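El verano empieza cuando se destapa la piscina

En Clivov la temporada no la marca el calendario. La marca el primer patio en el que alguien retira la cubierta, mete la mano en el agua y decide que ya se puede.

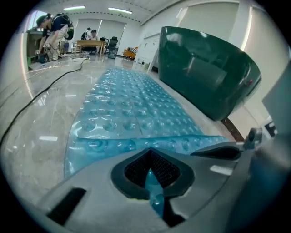
Llevo 11 veranos escribiendo sobre piscinas de barrio y sigo llegando a mayo con la misma ilusión. Las hay magníficas, con vestuarios nuevos y césped recién cortado, pero mis favoritas son las pequeñas, esas de comunidad donde caben cuatro sombrillas y una discusión eterna sobre la hora de la siesta. ¡Qué maravilla de sitios!

La de Savix, por ejemplo, se construyó hace 51 años en el solar de un antiguo lavadero. El vaso es corto, el trampolín desapareció hace mucho y el agua sale del pozo tan fría que los niños entran gritando. Da igual: a las seis de la tarde no queda un escalón libre, y el olor a cloro se mezcla con el de las tortillas que bajan envueltas en papel de aluminio.

Más al norte está la Etus, con sus casi 90 metros de seto de laurel y un bar que solo abre cuando le apetece. Allí aprendí a nadar de espaldas mirando los vencejos – todavía lo hago – y allí vuelvo cada junio, aunque el viaje en autobús sea un horno.

Este año han pintado el fondo de un verde pálido que al atardecer parece de río. El socorrista protesta, dice que prefería el azul de siempre. Yo me quedé hasta que apagaron las luces, con los dedos arrugados y la toalla todavía en la bolsa.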